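15 Aug 2020
Bench notes, phone battery drain, run 5

Second Saturday in a row I have come in to watch a phone do nothing. Garba Sani says this is what seniority looks like.

Setup as before. Two Flunby handsets, same model, same build, both with the Canar mail client installed and signed in to test accounts. Screen off, wifi on, no SIM. Phone A has background sync set to manual, phone B is left the way it came out of the box. Both started at 80 percent, which is where Olumide Garba wants every run to start, and I have stopped arguing.

B was the thirsty one again. The wake log shows 3426 wakeups overnight for a mailbox that received no mail. I checked the mailbox twice. A sat there quietly and lost next to nothing, as it did in run 4.
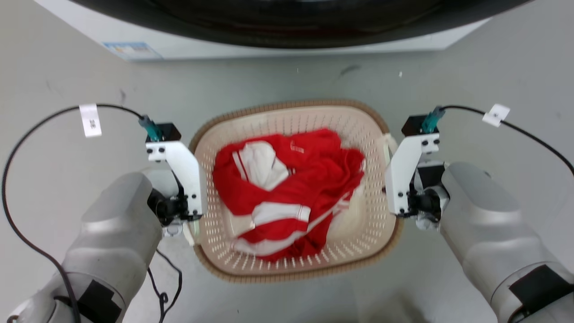

Nneka Nwosu thinks it is the calendar piece and not mail at all. Her argument is that the wakeups come in bursts and mail sync should be evenly spaced. Fair point, and annoying, because I had already written "mail" on the whiteboard in the permanent marker.

Tried her idea after lunch. Calendar off on B, mail left alone, everything else untouched. Bursts gone in the first hour of log. An hour is not a night, so I am not saying anything out loud yet.

Side issue: the Baumgart power meter drifts when the lid is open. Readings from run 3 are probably junk. I have crossed them out in the binder but left them legible, in case we get desperate. Kayode Yusuf has the calibration sheet from May, or had it, or knows a drawer it was once in.

Also, please do not charge your own phone from the bench supply. Run 2 had a lovely mystery load on it for an entire afternoon and I wrote half a page of theory before following the cable.

To do:
Full overnight with calendar off on B
Swap the handsets so we can rule out a tired battery
Ask Halima Briggs if the Zundemine build has the same sync code
Find solvent for whiteboard

Left both phones on the bench, face down, logging. B is the one with the tape.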